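4. Planning and Purchasing the Equipment

4.1 Starting point

The Farville site was set up to collect practice runs of household work, with laundry as the first group of tasks. Before any orders were placed, we wrote down what each task would need in arms, grippers, furniture and floor area. Our first version of that list was too short. It covered the robots and the computers and left out most of what a robot has to handle or move around. The second version, described in this section, is the one we used for the budget request of 10 February 2023.

We planned over a period of 30 months. A shorter period made the robots look too expensive next to everything else, and a longer one would have gone past the end of the service terms we were offered.

4.2 Arms and grippers

Two suppliers were asked for quotes. Dendia offered a two-arm unit with grippers included in the price. Drellavon offered a similar unit with grippers sold separately, along with a service contract that could be renewed each year. The Drellavon quote was lower on the first page and higher once grippers, mounting parts and spare cables had been added. We recommend that buyers ask for a price for a working unit with both hands fitted, and compare only that number.

Cables deserve a line of their own. On a moving arm they bend at the wrist many times a day, and they wear out sooner than the joints do. We budgeted for 4 spare sets per unit. Gripper covers and finger pads were put under the same heading, as parts that are expected to be used up.

Both arms have to be rated for the same load. An early draft of the plan paired a strong arm with a lighter one to save money – this would have worked for folding on a table, where one hand mostly holds the cloth still. It would not have worked for sorting and carrying, where either hand may pick up the heavier item.

4.3 Furniture and appliances

Household furniture was bought new from ordinary stores. The Dogbe catalog lists lab fixtures made for robot testing, and we priced them, but they cost roughly 5 times as much as store furniture and look nothing like what people have at home. Appliances were treated as fixed equipment, with delivery and installation included in the estimate.

Clothes and towels were entered as supplies. We set the first order at 100 pieces, in mixed sizes and fabrics, with both light and dark colors. Dark fabric was included on purpose: folds are harder to find in it, and a set made up only of bright cloth would have made the task too easy.

4.4 Floor area

Floor area was the item we got most wrong. The first estimate used the footprint of a robot standing still, with its arms down. In use, the arms reach forward and to the sides, and a person often needs to stand close by. Furniture also gets moved between tasks, so open carpet has to be kept free for it. The revised plan treats the area in front of each unit as part of the unit and charges it to the same budget line. Figure 3 shows the arms during laundry work, with one garment or cloth in each gripper.

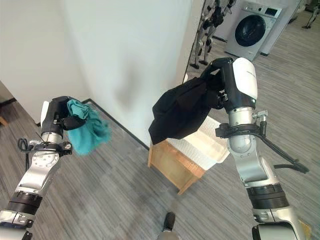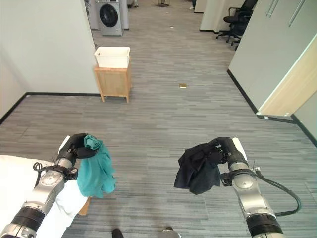
Figure 3. Laundry handling with both arms. A teal cloth is held in the left gripper and a black one in the right in both views, with a washing machine farther back in the room.

4.5 Running costs

Running costs were split into service, spare parts, supplies and staff time. Staff time was the largest of these. Each unit was planned with one trained operator per shift, plus shared help for resetting the room between runs. We kept the service contract separate from spare parts, as the two suppliers drew the line between them in different places – Dendia counted cables as service, and Drellavon did not.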